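Gut Enzyme Tied to Lower Cholesterol Uptake in Mice, Groner Institute Team Reports

Mice lacking a little-studied enzyme in the lining of the small intestine absorb less cholesterol from their food and store less of it in the liver, according to a paper from the Groner Institute.

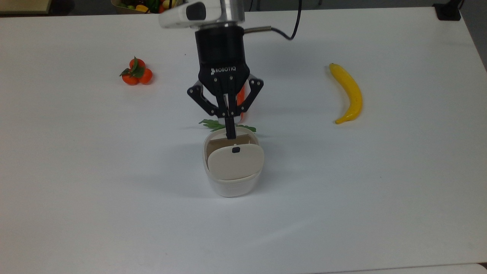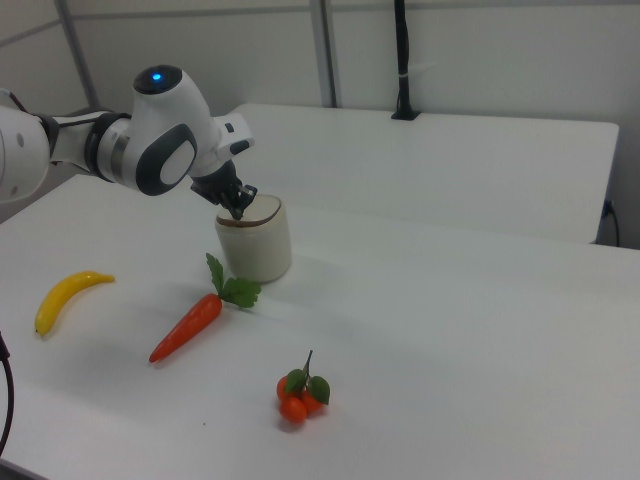 By Folasade Briggs
May 26, 2022

The enzyme, called kavidar, sits in the cells that line the upper part of the small intestine. The Groner group bred mice without the gene for it and fed them a high-fat diet for 20 weeks. A control group with the gene intact ate the same food.

Both groups ate the same amount and gained weight at a similar pace. Blood cholesterol was lower in the mice without kavidar, and their livers held less fat. More cholesterol left the body in the feces, which suggests that less of it was being taken up in the gut in the first place.

"We expected a change in how the liver handles cholesterol," said Defne Toprak, the study's lead author. "The liver looked normal in that respect. The difference was upstream, in the intestine."

The team measured 468 different fats in blood, liver and bile. Most did not differ between the two groups. Bile acids in the gallbladder were slightly higher in the mice without the enzyme, and Toprak said the group does not yet know why.

A second set of experiments used intestinal cells grown in the lab. Cells without kavidar moved less cholesterol across their outer membrane, and putting the gene back restored the normal rate. The result held in six separate cell lines.

It is not clear whether the enzyme does the same job in people. The human version of the gene is active in the intestine, but no one has shown that it affects cholesterol levels. Toprak's group began working in January with the Ogbonna Center, which has stored blood samples from 1000 adults, to look for variants of the gene and compare them with cholesterol readings.

The mouse work was paid for by the Garkska Fund. The authors report no competing interests. Data from the fat measurements are available from the Groner Institute on request.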